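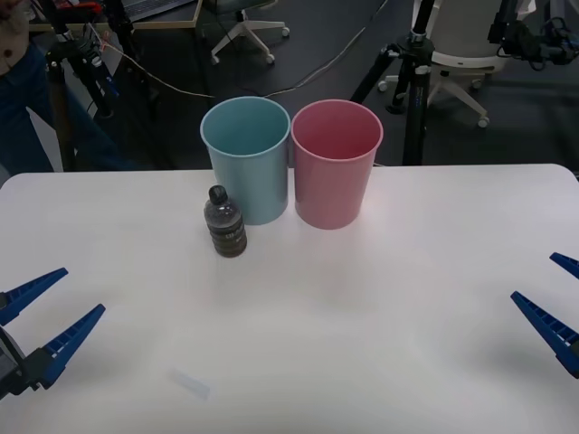

Home Research Issues Authors Contact

4.2 Mulch depth and weed cover

The claim that a thicker mulch always means fewer weeds is repeated in most garden guides, usually without a source. Our plots at Lostulach give it only partial support. Weed counts fell sharply between bare soil and the thin bark layer, from 3869 seedlings to 1578 over the season, but the step from the thin layer to the thick one made little difference that we would care to defend.

Zawadzka and Prantl reported a much stronger effect at Haslinger, with weed cover cut by some 80 percent under deep bark. We have doubts about that figure. Their beds were hand-weeded before the bark went down, while their bare plots seem to have been left alone, so part of the gain may belong to the weeding. Their paper also does not say how bindweed was scored, and bindweed came up through every depth we tried.

Figure 1. Blue and pink bins beside a bottle, open grippers at left and right.

Perennials complicate the matter further. In seven of our beds the thick layer touched the crowns, and several of the asters there were soft at the base by September. We cannot say the bark was to blame, as the lower beds drain poorly in any case. Still, the usual advice to pile it on looks poorly tested, and we would want a second season on a drier site before repeating it.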